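A linha que só tem duas carruagens

Cheguei à estação de Wulcombe com meia hora de avanço, que é o que faço sempre que não confio na bilheteira. Fiz bem! A bilheteira fechou há anos e a máquina nova só aceita cartão, de maneira que passei dez minutos a discutir com um ecrã que insistia em vender-me um passe mensal. Lá consegui o bilhete de ida e volta para Drudton, troquei-o por um café no quiosque (não o bilhete, claro, as moedas que me sobraram) e fui sentar-me no cais 2, à sombra.

Eu gosto destas estações de fim de linha. Wulcombe tem uma cobertura de ferro fundido pintada de verde-garrafa, uns bancos compridos com o nome da antiga companhia gravado nas costas e um relógio que anda quatro minutos adiantado. Quem usa o comboio todos os dias já fez as contas. Quem vem de fora, como eu, corre sem precisar.

O ramal tem 30 quilómetros e para em Horgan, Emar e Drudton, por esta ordem. Durante muito tempo foi linha de mercadorias, de pedra sobretudo, e ainda se nota: há desvios a apontar para pedreiras que já não existem e cais altos demais para qualquer passageiro. O comboio é uma automotora de duas carruagens, a 291, com janelas que ainda abrem. Escolhi o lado esquerdo, por causa do rio.
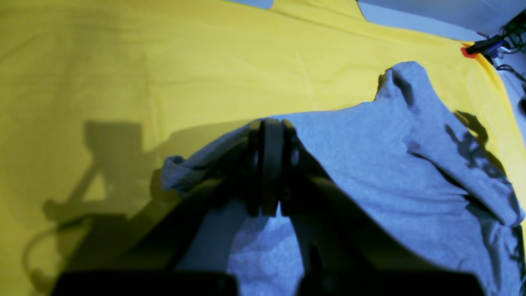

Até Horgan não acontece grande coisa, digo já, são campos e as traseiras de um armazém. Depois a linha começa a subir e a viagem muda por completo. A automotora abranda, o motor queixa-se um bocado, e de repente temos o vale todo lá em baixo, com o rio às curvas e a estrada nova do outro lado. Foi nesse troço que meti conversa com o revisor, Hafiz Santoso, que faz o ramal desde que as carruagens eram vermelhas e conhece cada aqueduto pelo número. O do quilómetro 17 é o preferido dele. Passámo-lo tão devagar que deu para eu perceber porquê.

Falámos dos horários, inevitavelmente. São seis comboios por dia em cada sentido, com um buraco enorme a meio da tarde, e quem trabalha por turnos em Drudton acaba por ir de carro. O Hafiz acha que bastava mais um, às três e dez, para isto levar outra volta. A empresa diz que está a estudar o assunto. Já dizia o mesmo em novembro!

Em Emar saí para esticar as pernas, porque ali se espera sempre pelo cruzamento com o comboio que desce. A estação fica a 268 metros de altitude, está escrito numa placa esmaltada ao lado da porta da sala de espera, e tem uma passagem superior de madeira por onde subi só pelo prazer de subir. A aldeia tem 600 habitantes e uma padaria mesmo em frente ao cais. Comprei um pão com chouriço, quente, e voltei a correr com ele embrulhado em papel.

O último troço é quase todo em túnel e em trincheira, fresco e escuro, e sabe bem no verão. Drudton aparece de surpresa, logo a seguir à última curva, com a torre da água ao lado da linha e os carris a acabarem num para-choques enferrujado. O regresso era às 17h42, no cais 1, e fui logo ver onde ficava.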